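How a Robot Learns to Pick Up a Cable
Robot Research for Readers Aged 9 to 12
By Colette Chauvin

A brick is easy for a robot. It has flat sides and it keeps its shape. If a robot knows where one corner of a brick is, it can work out where the other corners are.

A cable is harder. Push one end and the middle moves somewhere else. Two people can drop the same cable on the same table and get two different shapes. Engineers call a thing like this a deformable object. "Deformable" means that its shape can change.

The Tawhiri project studies how robot arms handle deformable objects. The method is called learning from demonstration. A person moves the arm through a job while a computer records two things: what the cameras see and where each joint of the arm is. One recording of one try is called an episode.
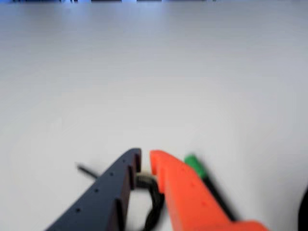
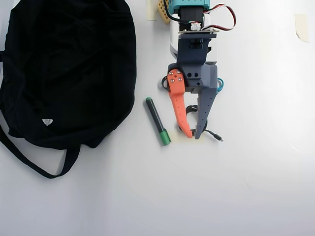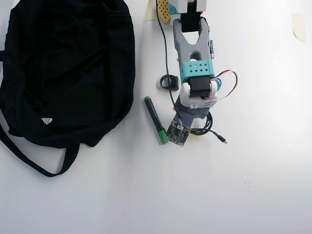 An episode is stored as a long list of moments. For each moment the computer keeps the camera pictures and the joint positions together, so that it can later match what was seen with what the arm did. More than one view helps. Seen close to the fingers, as in the first picture, the cable makes a black loop that curves down from between the two tips. The second picture takes in more of the table, and the small metal plug at the end of the cable is easy to find. A program that has only the close view may lose track of the rest of the table. A program that has only the wide view may miss a small gap between the fingers.

When enough episodes are stored, training begins. The program looks at the pictures from one moment and guesses how the arm should move next. The guess is compared with what the person did. The difference between the two is called the error. The program changes its own numbers a little to make the error smaller, then tries another moment. This is repeated many times.

Danuta Jakubowski and Ultan Moriarty ran a test with two programs. The first learned from 27 episodes. The second learned from nearly 4000. Each program then got 11 tries at lifting a cable that had been dropped on the table in a new shape. The first program lifted it 5 times. The second lifted it in all but one try.

The result does not show that more episodes always help. Both programs were tested with one kind of cable – a thicker one might give different numbers. That test is planned for July.

Words to know
Deformable: able to change shape.
Episode: one recorded try at a job.
Error: the difference between the guess and what the person did.
Gripper: the part of a robot arm that holds things.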